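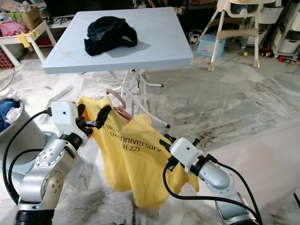

Cistville Community Forum > Pets and Animals > Lost and Found

Missing tortoise, Clumness end of town, please check your sheds

marta_k
Posted Dec 16, 2022

Good evening to all. I am writing for my neighbour, who does not use the internet. His tortoise is missing from the garden shed since yesterday morning. The box where she sleeps for the winter was on the shelf and now the box is gone as well, so we think that a person took it. The padlock was cut.

She is a Hermann's tortoise, female, 31 years old, with a small chip on the left back edge of the shell. Her name is Dumen. She was already in hibernation and should not be woken in a warm room and then put back to the cold, this can kill her. If somebody offers you a tortoise for sale, please ask to see the papers and write to me.

The shed is behind the allotments at Clumness, the side where the lane goes down to the stream. My neighbour is offering a reward of 600 pounds for her return and he will ask no questions.

hedgerow_hal
Sorry to hear this. Have you told the police? You need the crime number before any vet or rescue will take it seriously.

marta_k
Yes, we telephoned the same morning. They gave us a number but no officer has come yet. I do not want to complain, they were polite.

Conall Dolan
I have the allotment second from the gate. My shed was opened too, same night I would think. They took a strimmer and left the door swinging. Could be they grabbed the box without knowing what was in it. If so it may be dumped in a hedge somewhere between there and the main road. I can walk the lane tomorrow with the dog.

marta_k
Thank you Conall, this is very kind. The box is a wooden one inside a bigger plastic box, with shredded paper between. The plastic one is blue with a white lid. On the lid is written in marker DO NOT OPEN UNTIL MARCH.

brackenbury
Please take the reward off your post. I know you mean well, but every time someone puts a figure on here the scam calls begin. When our cat went missing we had 2 people ring to say they had her and wanted the money sent first. Neither of them could tell us the colour of her collar.

hedgerow_hal
Disagree. Without a reward a thief has no reason to bring it back. He will sell it in a pub for fifty quid.

brackenbury
And with one you are paying him to do it again. Say "reward" if you must, but leave out the sum.

hedgerow_hal
Fifty quid or 600, which would you pick?

marta_k
Please do not quarrel. I asked my neighbour and he wants the sum to stay. He says she came to him when his daughter was in primary school and for him it is not a question of money. But I will follow one part of the advice of brackenbury: there is a second mark on the shell which I did not describe here. Who really has her can tell me where it is.

brackenbury
That is sensible. I will say no more about it.

tilly_vole
Is she microchipped? Ours has one in the back leg. Rescue places do scan for them.

marta_k
She is chipped, yes. We found the paper this afternoon in a drawer under the telephone books. I have informed the chip company that she is stolen. I did not know that you must do this yourself, I thought that the police do it.

Pádraig Corrigan
I help out at the Rweyemamu animal shelter. Nothing handed in so far, but I have put a note on the board by the desk with the chip number. If anyone does find the box, do NOT put her by a radiator or in a bath. Keep the box shut, somewhere cool and frost free, 5 degrees is right, and ring us. A garage is fine if it doesn't freeze. A fridge will do too, if you open the door once a day for air.

tilly_vole
A fridge! My husband will love that.

Pádraig Corrigan
Plenty of keepers do it every winter. Just not the freezer compartment.

Conall Dolan
Walked the lane both ways this morning and round the back of the garages. No blue box. I did find my strimmer in the ditch near the footbridge with the line head broken off, so they were dropping things as they went. I'd like to try the far bank, but it's too overgrown for one man. Anyone free at two?

hedgerow_hal
I can come. I have waders.

brackenbury
So can I. Hal, bring a spare pair of gloves if you have them, mine are gone at the fingers.

marta_k
I have no words. I will come also and bring tea in a flask.

marta_k
We have found the box!! It was under the brambles, maybe twenty steps after the footbridge, on its side but with the lid still closed. Hal saw the white corner. The inner box was not opened. Pádraig came with his car and she is now at the shelter. He weighed her and she moved one front leg when he touched it. The vet will look at her tomorrow.

My neighbour wishes to give the reward to the three who searched. They all said no, so please, if one of you changes his mind, write to me privately.

Conall Dolan
Give it to the shelter. And tell him to get a better lock, I'm buying one for mine so I can pick up two.

tilly_vole
So pleased! Let us know what the vet says, Marta.

marta_k
I will write here after the appointment.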